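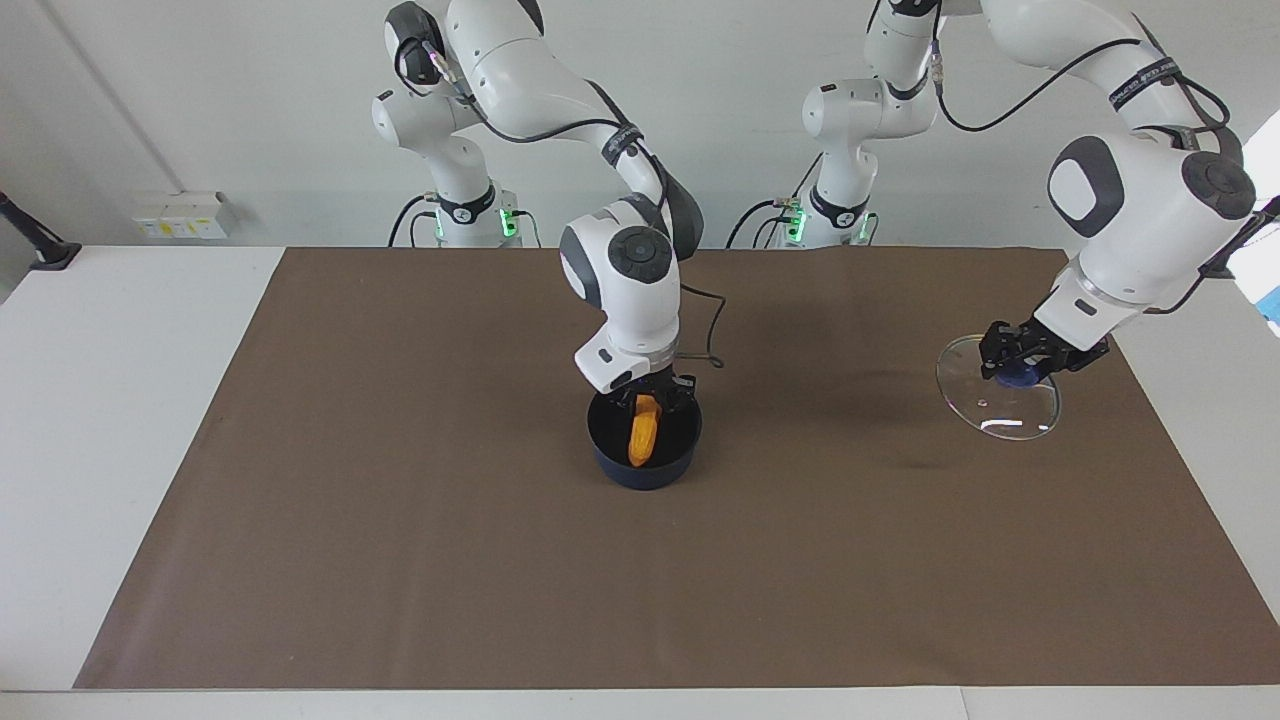
A **glass lid** is a cover for a pot, pan or bowl, made mainly of clear glass so that the contents can be checked without lifting it. Most are round and have a single knob or handle at the center.

## Construction

The glass is usually tempered and slightly domed. Many lids have a metal or silicone band around the rim, which protects the edge from chipping. A small steam vent is common on lids sold for stovetop use and is often left out of those meant for serving bowls. The knob is held by one screw passed through a hole in the glass - a loose screw is the most frequent fault, and replacement knobs are sold separately.

## Fit

Lids are sized by the inside diameter of the vessel. A bowl with a flat rim and steep sides will accept a lid slightly wider than its opening, while a rolled rim needs a closer match. Lids from one maker do not always fit another maker's cookware, even at the same stated size.

## Toy versions

Play kitchens often include a bowl or pot with a lid and a few pieces of toy food, such as carrots or corn. The Luromholm play set, designed by Umesh Grewal and sold in Draraswood, had 11 pieces. Its lid was clear plastic. A later edition sold under the Tomar name had seven pieces and kept the same lid.

## See also

- Cookware
- Serving bowl
- Toy food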